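Notes for the good practice slot, after the coffee break. I've got twenty minutes, so keep moving and don't get stuck on the Stesow story!

**Start**

Hello, I'm Rosalind, I look after the house rules for hand-held demos at Trodemo. Yes, we have house rules. They used to run to nine pages and I'd wager three people had read them. They now fit on one side of A4, and most of this talk is how we got there.

Ask for hands: who has a written rule for when to throw a recording away? (Wait. Usually very few hands. Don't tease them.)

**What went wrong first**

Samer and I went back through a batch of 200 demos last December. Everyone had been trained, everyone was careful, and we still couldn't agree on which ones to keep. Samer was binning anything with a fumble in it. I was keeping fumbles if the person recovered. Both fair enough, but you can't have both going on in the same set, and the rule just said "use good judgement". I wrote that line myself, so I'm allowed to be rude about it.

Stesow bit goes here, SHORT version: two sites, same task, one site started recording with the fingers already touching the object and the other started well back. Everyone followed the document. The document didn't say.

**The rules as they stand**

Slide with the list. Don't read it all out, they can read.

- Say where a recording starts and where it stops, in words a new person would understand
- Both markers on the gripper in view and clean before you begin, wipe them if you've been handling food
- Anything open with liquid in it gets lifted slowly and set down before you let go
- Up to 90 seconds a take, then stop and split the task
- Keep a recovered fumble, but tag it
- Personal stuff off the table, and no faces or screens in the background

Knut will be in the second row and he'll want to argue about the time limit. Let him, he's got a point, some kitchen jobs are a squeeze. We picked it because people get sloppy when their wrists are tired, and mine certainly do.
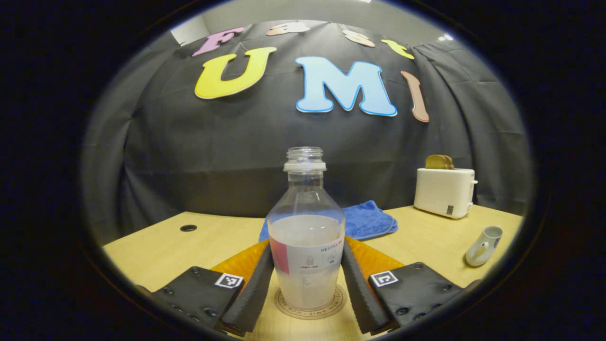

The liquids rule is the one I get asked about most, so give it a proper minute. We had a version that said "sealed containers only", which was lovely and tidy and meant we had no pouring, no cups, nothing anyone does at breakfast. Jalen rewrote it. Open things are fine now, but you agree the grip height first, you keep a cloth within reach and you keep the electrics out of the path you'll be carrying along. If it spills, finish the recording safely, tag it, then mop up. Don't quietly delete it!

**Checking each other**

Pairs swap and mark each other's takes against the sheet. Zsolt set this up at the Asier site and we pinched it. When a pair disagrees, the sheet gets changed, and the person who spotted the gap writes the new line. (Mention that the wording gets read aloud to someone who wasn't there. Catches loads.)

**If there's time**

Nguyen-Tran asked us for the sheet and sent it back with the marker rule moved to the top. I've left it second for now, happy to be talked round. Questions, and copies are on the chair by the door.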